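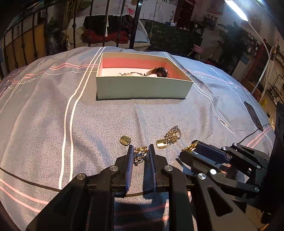
Zondano opens up its thin-object grasp planner

Zondano has released the software it uses to plan two-handed grasps on small, thin and flexible objects, along with the tools it built to check recorded demonstrations before they go into training. The package is called Unwood and went public in June under a permissive licence.

The company has concentrated on household items that most grasp planners handle badly: chains, earrings, watch straps, keys, cords and the like. Chain jewellery has become its standard hard case. A filigree link is narrow, shiny and full of holes, and it changes shape as soon as a finger touches it. A planner that expects a solid object with two flat sides will often place the fingers where there is nothing to hold.

Unwood has three main parts. The first is a perception module that estimates where an object can be pinched. It doesn't try to build a full model of the object. It works from the wrist camera view and marks short segments that look stiff enough and wide enough to hold, then ranks them. Clasps, rings and flat pendants usually rank above open chain.

The second part is the planner, which takes the ranked segments and picks a pair of grasps, one for each gripper. It weighs how far apart the grippers need to be, whether one will block the other's camera, and how much slack will hang between them if they end up on the same piece. If both hands are working on separate pieces, the planner treats the other gripper as a moving obstacle and nothing more.

The third part is a controller that closes the fingers slowly and watches for motor current and small shifts in the image. It stops on contact and then adds force in steps. The default step is deliberately low, and users working with anything sturdier than jewellery will probably want to raise it.

Lilla Simon, who leads the software group at Zondano, said most of the work in the past year went into the slack estimate.

"We had a planner that could pick up a chain quite early on," she said. "What it couldn't do was pick up a chain and then put it somewhere without dragging half of it across the bed. The hanging part swings, it catches on things, and the camera loses it behind the finger. We ended up treating the loose end as its own object with its own track, and that fixed more than we thought it would."

Training data was recorded with hand-held grippers carried by people working in ordinary rooms, with the same finger pads and camera position as the robot arms. Simon said lab benches had been dropped as a recording surface early in the project. Patterned bedding and rumpled cloth gave the perception module far more trouble, and models trained only on plain backgrounds would mark printed lines on fabric as graspable edges.

"A thin stripe and a thin chain look much the same to a small network," she said. "You need plenty of both before it sorts them out."

The release includes 500 recorded demonstrations, each with synchronised video from both grippers, finger opening and estimated pose. A further 181 recordings that failed the company's own checks have been included in a separate folder, labelled with the reason they were rejected. The most common reasons are lost tracking, finger width readings that don't match the video, and clock drift between the two grippers.

Those checks are run by a command-line tool named Isto, which may turn out to be the part of the release that other groups pick up first. It reads a session, compares the left and right streams and produces a short text report. It doesn't need the rest of Unwood and can be pointed at data in other formats through a small adapter file. There are 11 checks in the current version, and each can be turned off or given its own threshold.

The drift check is the strictest by default. Two-handed work on a small object leaves little room for timing error, and a demonstration where one hand lags the other can teach a policy to let go too soon. Isto flags the session and suggests an offset, but it won't rewrite the files unless asked.

Alvarado, a software firm that builds scheduling and fleet tools for service robots, has been testing Unwood since before the public release. Its engineers contributed the adapter layer and a viewer that plays both gripper streams side by side with the planner's ranked segments drawn on top. The viewer runs in a browser and works on recorded sessions as well as live ones, although live playback lags on older machines.

Alvarado also asked for a change in the way the planner reports failure. Earlier builds returned an empty plan when no grasp met the threshold. The current one returns the best rejected grasp with its score and the test it failed, so a higher-level program can decide whether to move the camera, nudge the object or give up.

There are limits. The planner assumes parallel fingers with ridged or soft pads and has no support for suction or for hands with more than two fingers. It doesn't plan for knots. Transparent beads and very fine chain are still missed often, and mirrored surfaces near the object can produce false segments. The documentation lists these plainly and asks users not to file them as bugs unless they have a recording that shows something new.

Boxes and trays are a partial case. The planner can reach into an open box if the walls are low, and it will tilt the wrist to keep the fingers clear of the sides. Deep or narrow containers are not handled, and neither are lids. Simon said a separate routine for lining up a clasp with a small target was working in-house but wasn't ready to share.

"It does well on our desks and badly on everyone else's," she said. "We'd sooner hold it back."

Unwood runs on Linux and needs a graphics card for the perception module. The planner and controller will run without one. Setup takes a calibration sheet, printed at full size, and 5 short recordings for each gripper — the instructions say to redo them whenever a finger pad is replaced. Worn pads were behind a good share of the slip errors reported by early testers, and the controller now logs total closing cycles so that users can keep an eye on it.

Support will be through the project's issue tracker, with Zondano staff answering during the afternoon, Pacific time. The company isn't offering paid support at this stage. Outside contributions are welcome for adapters and checks, while changes to the planner core need to be discussed on the tracker first.

The next version is expected to add a replay mode that runs a recorded session through a new planner build and reports where the choices differ. Zondano already uses a rough form of it to compare nightly builds. Alvarado is working on a lighter version of the perception module for robots that carry only a small onboard computer — no release date has been set for either.

Source code, recordings and the Isto manual can be downloaded from the project page. The recordings are split into several archives, and a small sample set is available for anyone who wants to try the checks before fetching the rest.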